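Section 6: Setting up and recording the brush task

If you've come straight here from the workshop sign-up, go back and do Section 5 first, as I'm going to assume your two grippers are already charged and paired with the Feviscombe logger. This section is the brush-into-organiser task, the one we use at the Netdale club to get new members going. It's my favourite of the lot (small, fiddly, and you can tell straight away how your hands are doing).

You will need: both hand-held grippers with their cables, one makeup brush, the clear organiser and the white tabletop.

6.1 Getting the table ready

1. Wipe the white top down with a dry cloth. Dust shows up on the recordings much more than you'd think, and the finger pads pick it up too.

2. Stand the clear organiser towards the far side of the table. I like it a bit to the right. You'll want enough space in front of it to lay the brush flat and still get both grippers in.

3. Lay the brush down at a slant. Please don't line it up with the edge of the table! Everyone wants to, me included, and then we end up with 17 runs that all look the same.

4. Run each cable out to its own side, away from the middle. If one crosses under your wrist, stop and move it now.

5. Sit or stand so your elbows are free, pick up both grippers and bring the tips towards each other over the middle of the table. If you can do that without leaning, you're in a good spot.

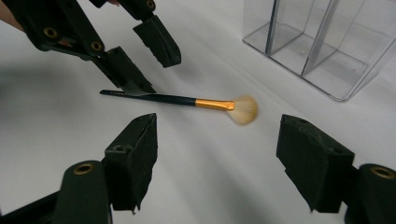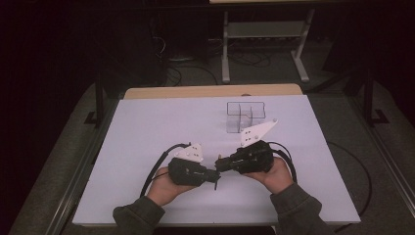

Photos: Netdale robotics club, brush task session

Note: the organiser is see-through, so its edges can be hard to pick out when you're concentrating on the brush. Tap the front wall lightly with a closed gripper before you start and you'll get a feel for where it is.

6.2 Recording a run

1. Start the logger and wait for 2 beeps. One beep means it has only found one gripper, so check the other cable.

2. Open both grippers wide and hold still for a moment.

3. Bring one gripper down to the handle and close gently. The thin end is slippery and likes to roll, so if it gets away from you, just go after it. Leave the chase in the recording, we want those as well.

4. Lift, pass the brush across to the other gripper if you need to, and lower it into whichever compartment you've picked.

5. Let go, back both grippers away, and stop the logger.

6. Put the brush back at a different slant and go again. Do 6 runs, then have a rest. My grip goes to pieces on the seventh and I've been doing this since May.

CAUTION: Don't squeeze the bristles. Go for the handle or the metal collar. We've lost good brushes this way and the Bùi shop doesn't always have them in.

CAUTION: Keep your own fingers behind the jaws while they're closing. The pads are soft but the bits behind them aren't.

6.3 If something's off

Brush keeps spinning in the pads: have a look at the pad faces. Scuffs are fine, but swap any pad that's coming away from the finger.

Logger stops by itself: the card is probably full. It holds 400 runs, and the people before you may not have cleared it. Copy them to the club drive before you delete anything, please!

One gripper reads as shut when it's open: unplug it, open it fully by hand, plug it back in.

When you've got your 6 good runs, fill in the sheet and move on to Section 7, which is the same task done against the clock, the way they run it at the Plokmont meet.

We use cookies to remember your settings and see which pages get read. Accept all | Manage cookies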